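The Carpet Under the Work

By Aparecida Godoy
3 Jun 2020

Print this article | E-mail this article
14 shares | 6 comments

When I came to Starnham I rented a room with a wooden floor, and I did all my small repairs at a table by the window. Each screw I dropped made a sound, so I knew when I had lost one, but I did not know where it went. It jumped. It went under the radiator and it stayed there.

Now I work over carpet, the plain kind that is sold for offices and workrooms, and I have started to look at it everywhere I go.
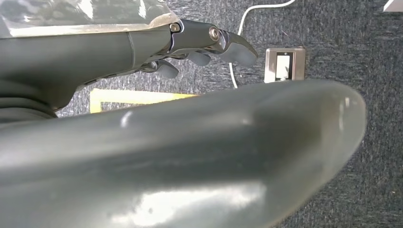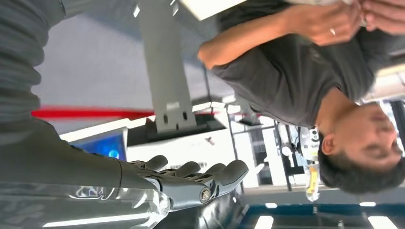
First picture: dark blue-gray carpet, low pile, with a fine speckle. Second picture: a man in a dark gray T-shirt, eyes down, something in his hand.

This type of carpet is not made to be admired. People choose a sofa for months, and then they choose the workroom floor in one afternoon, from a book of samples, between two other decisions. Most of them choose gray or blue, or a color that is between the two.

Dorian Mallet has laid floors in Starnham and in the villages near it for most of his working life. His small shop, Barkar, is behind the bus station, and there the sample books are stacked as high as the counter. I asked him why all workroom carpets look like cousins. He did not answer at once. He took four squares from a shelf, put them on the floor near the door and dropped the sweepings from his dustpan on them.

On the cream square I could see every crumb. On the black one too, and this surprised me. On the plain blue I saw the pale threads but not the dirt. On the speckled blue-gray I had to bend down to see anything.

"That is your answer," he said. "The speckle does the cleaning."

It does not, of course, and he knows it. A speckled carpet needs the vacuum as much as a white one. It only lets you wait a little longer before you feel ashamed.

The pile is more important than the color, in his opinion. Pile is the word for the height and thickness of the fibers that stand up from the backing. With a low pile, a chair rolls without much effort, and a box can be pushed with the foot. A high pile is nicer for bare feet, but it holds what falls into it. He once spent a morning on his knees in a jeweler's back room, combing a thick beige carpet with a dog brush.

Low pile has its bad side also. It is not so soft to kneel on, and I would advise a cushion if you work on the floor for longer than it takes to drink a coffee. The second problem is the light. If your carpet is dark, your room needs one more lamp than you think. I work at a low table, and when I look for something by my feet my own shadow falls on the place. I bought a second lamp in February and put it on the opposite side, and I lose fewer things now.

I say "fewer" with care. A silver screw on a dark carpet is easy to find. A black one is a small tragedy. For this I use an old white pillowcase, spread below my chair before I open anything with black screws. Dorian Mallet uses a baking tray. We have discussed which is better and we did not agree. The tray has an edge, but things bounce on it.

Tiles or roll? He prefers tiles for a workroom and he is quite firm about it. Last winter he finished the reading rooms and offices at Leblanc, where 2,000 tiles went down, and he left 280 extra in a cupboard. When someone spills glue, they lift one tile and put another. With a roll you must cut a patch, and a patch is always visible, even if it comes from the same roll, for the old part has been walked on and the new part has not.

For my own room I bought a roll, before I met him. It was the end of a piece, made by Fillen and sold cheap, and it has a burn near the wall from a soldering iron I did not put back in its stand. I have placed a plant pot on it.

What I like most in this carpet I cannot put in a sample book. It is how it makes a room sound. In the room with the wooden floor, my neighbor below could hear each time I moved my chair, and one evening he came up to ask me, very politely, if I was building a boat. Over carpet the tools make a short sound and then it is finished. You look down at what you have in your hands and you forget the floor completely.

Before I left the shop, Dorian Mallet swept the four squares with a hand brush and put them back on the shelf. The cream one he had to brush a second time.

Share (14) | Comments (6) | Print | E-mail

More from Home and Work
- A second lamp: where to put it
- Choosing a chair for a carpeted room
- Glue, wax, ink: stains and what removes them
- Readers write: the things we found under the radiator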